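Is the Kullance "damp guard" worth paying for when freight sits in a depot?

Posted by Gorow, 02/02/2021

I run a small homewares shop and most of my stock comes up by road from a wholesaler called Prarkitz.

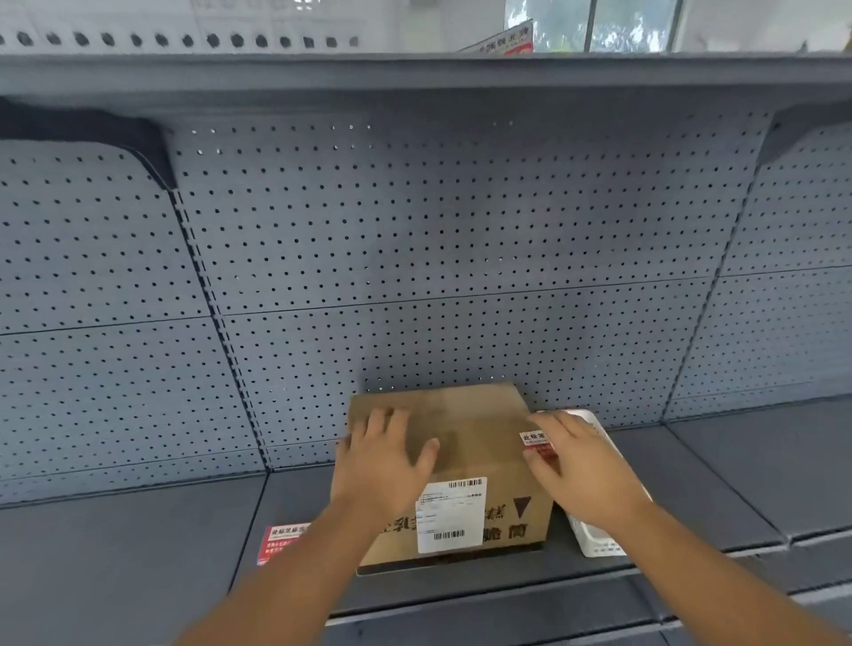 Their carrier has started offering an add-on called Kullance. You pay $8 a carton and they say your goods are covered for moisture damage while they wait at the depot, up to $1000 a consignment. The rep told me one in three claims in our area is moisture related. I asked where that figure came from and he changed the subject.

My last order was 34 cartons, so we're talking $272 on top of freight I already think is too dear. In four years I've had one soggy carton of tea towels, and the wholesaler credited me for it without a fuss. Has anyone claimed on this thing and been paid? Not interested in hearing from people who sell it.

Tímea Erdős
Read the wording before you go any further, especially the bit that says what counts as moisture. I had a similar cover with a different carrier and it only applied to "ingress from an external source", so condensation inside the carton didn't count. Most of what goes wrong in a depot over summer is condensation. I lost a run of lampshades that way and got a very polite letter.

Do your own sums too. You would be paying $272 for a cap of $1000, and I'd bet there's an excess they haven't mentioned. One bad order in four years doesn't come near it.

The bigger question is who owns the goods while they're sitting there. If your terms with the wholesaler say risk passes on delivery to your door, then it's their problem and you'd be insuring somebody else's stock. If it says ex-warehouse, it's yours, and you should ring your business insurer and ask what transit cover would cost for the year. Mine was cheaper than I expected, though I had to ask twice for it in writing.

Whatever you decide, note any damage on the driver's paperwork before you sign. "Subject to inspection" scribbled next to your name is better than nothing but I wouldn't lean on it.

Pap
never bought it never needed it. put a few of those silica packets in and you'll be right

Gorow
Pap, I don't pack the cartons, the wholesaler does, so I can't see how I'd get packets into them.

Thanks Tímea. I dug out the terms and it's risk on delivery, so I've been close to paying for nothing. There is an excess as well, about $150, on page two in grey type. I've told the rep no for now. He says the price goes up in April and I said that was fine by me.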